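Résidence hôtelière Kevard, site Hemberg
Groupe de travail « Automatisation du service en chambre »
Compte rendu de la réunion d'octobre

Présents : direction d'exploitation, gouvernante générale, deux représentantes de l'équipe d'étage, service technique, intégrateur Teoh (en visioconférence), Syafiqah Sumampouw (rapporteure pour le CSE).
Excusé : service achats.
Ouverture de la séance à 14 h 05.

1. Approbation du compte rendu précédent
Approuvé avec une correction au point 4 : lire « remise en place de la vaisselle » au lieu de « lavage de la vaisselle ». Le lavage n'a jamais fait partie du périmètre.

2. Périmètre du système Wusus
L'intégrateur rappelle les tâches retenues pour la phase de simulation : ouverture et fermeture des portes du meuble haut, prise des petits emballages sur l'étagère, retrait d'une assiette du bac de l'évier. Le nettoyage des surfaces, les lits et la salle d'eau restent entièrement à la charge de l'équipe d'étage.
La gouvernante générale demande que le tri des denrées laissées par les clients soit exclu. La décision de jeter ou de conserver relève d'une personne et engage la résidence en cas de réclamation. Accord de l'intégrateur. Le système signalera la présence d'un aliment sur la tablette de service et passera à la tâche suivante.

3. État de la simulation
559 essais ont été exécutés depuis la dernière réunion. Le relevé par tâche sera transmis avec la prochaine version du modèle. Les échecs les plus fréquents concernent la saisie des cartons étroits posés en biais et l'alignement sur les poignées verticales du meuble.

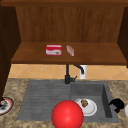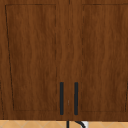 Kitchenette simulée : meuble haut et crédence à losanges.

Le service technique signale que les charnières réelles sont plus dures que celles du modèle dans les chambres du bâtiment B. L'effort d'ouverture sera mesuré sur 5 meubles et les valeurs communiquées à Teoh. La hauteur du plan de travail est de 900 mm dans toutes les chambres, pas d'écart à reprendre sur ce point.
Une représentante de l'équipe d'étage fait observer que les clients déplacent les objets d'un séjour à l'autre et que les essais partent d'une kitchenette relativement rangée. Elle demande des essais avec un bac encombré et des portes restées entrouvertes. Demande retenue.

4. Conséquences sur l'organisation du travail
La direction présente un projet de tournée en deux passages : Wusus en premier, l'agent d'étage ensuite. Les représentantes s'y opposent en l'état. Si une tâche échoue, l'agent la reprend dans un temps de chambre déjà réduit. Elles demandent que le temps alloué par chambre reste inchangé pendant tout l'essai sur site.
La direction accepte le maintien du temps alloué pour la durée de l'essai. Elle ne s'engage pas au-delà.
Syafiqah Sumampouw demande que soient précisés par écrit :
- la personne habilitée à arrêter le système et la procédure de redémarrage ;
- l'imputation de la casse survenue pendant le premier passage ;
- la durée de conservation des journaux d'exécution, et l'interdiction de s'en servir pour évaluer les agents.
Réponse écrite de la direction attendue avant la consultation du CSE. Aucune installation en chambre n'aura lieu avant celle-ci.

5. Formation
Teoh propose un module en ligne. L'équipe d'étage demande une formation en présentiel, sur le temps de travail, y compris pour les agents du samedi. Le volume horaire n'est pas arrêté. Point reporté.

6. Actions
Service technique : mesure de l'effort d'ouverture, bâtiment B.
Teoh : ajout des essais avec bac encombré et portes entrouvertes, relevé des échecs par tâche.
Direction : réponse écrite aux questions du point 4.
Gouvernante générale : liste des chambres pouvant être neutralisées pour l'essai.

Séance levée à 15 h 40.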